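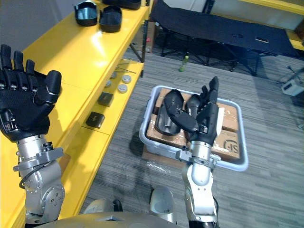

*An item in hand at the storage bin.*

**1/** Ladstead Transit has revised its lost property arrangements. The changes apply to all bus and ferry services, including the Amier and Curnora routes. Details follow in this thread. May 11, 2021.

**2/** Items found on board will be held at the depot of the route concerned until the end of the next business day. They will then be transferred to the Lost Property Office at Amato Interchange.

**3/** Passengers are asked not to attend a depot in person. Depot staff are unable to search for items or release them at the gate, including where the passenger can see the vehicle they travelled on.

**4/** The holding period for general items is now 40 days from the date of transfer. The previous period was 28 days. Items already in storage will be held for the longer period and no action is required by the owner.

**5/** Exceptions to the holding period:

- Perishable food is discarded at the end of each day.
- Bank cards are cancelled through the issuer and destroyed.
- Passports are forwarded to the issuing authority.
- Prescription medicine is taken to a pharmacy for disposal after 2 days.

**6/** Reports may be lodged online, by telephone or at the counter. A report should include the route number, the direction of travel, the approximate time and a description of the item. For umbrellas, please describe the handle.

**7/** Mobile phones should be left switched on and locked. Staff will not answer incoming calls on a found phone, but an emergency contact shown on the lock screen may be used to reach the owner. 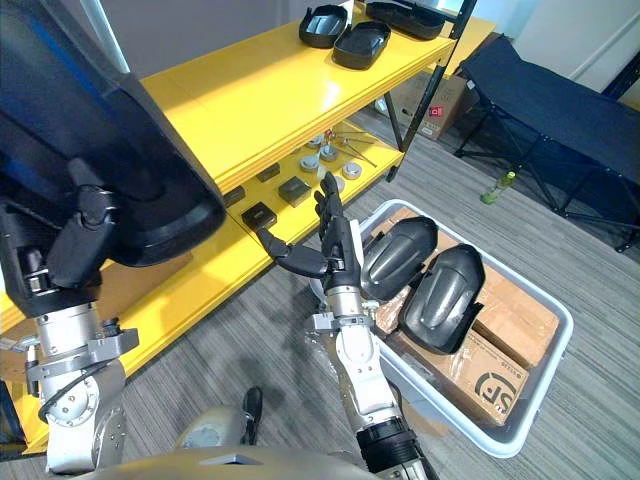 **8/** Bulky items, including prams, surfboards, musical instruments and mobility aids, are kept in a separate room and are released by appointment only. Appointments are available on weekday afternoons. Mobility aids may be collected outside these times by arrangement with the duty officer.

**9/** There is no charge for collection. A fee of $39 applies where an item is sent by post within Australia, and is payable before dispatch. We do not post glassware, batteries or anything with fuel in it.

**10/** Proof of identity is required at the counter. A person collecting on behalf of another must bring a signed note from the owner and their own identification. School students may collect with a current student card.

**11/** Cash found separately from a wallet or bag is recorded by a second officer and receipted. Amounts over $2,000 are referred to police on the day they are found, and enquiries should then be directed to the local station.

**12/** Unclaimed clothing and blankets in good condition will be laundered and passed to local charities. Other unclaimed goods will be offered at public auction, with the first sale under the new arrangements to be held in August. Viewing times will be posted on this account.

**13/** Several passengers have asked whether drivers may hold an item aside at the end of a trip. They may not. Drivers tag the item, enter it on the running sheet and hand it in when they sign off.

**14/** Items left at ferry wharves remain the responsibility of Ladstead Transit. Items left in shops or cafes at Amato Interchange do not, and passengers should contact the business directly.

**15/** Amparo Espinoza, Manager, Customer Services, is the contact officer for the revised arrangements. Written feedback may be addressed to her at the Interchange. Replies to this thread are read during office hours, but a lost property report cannot be accepted through social media.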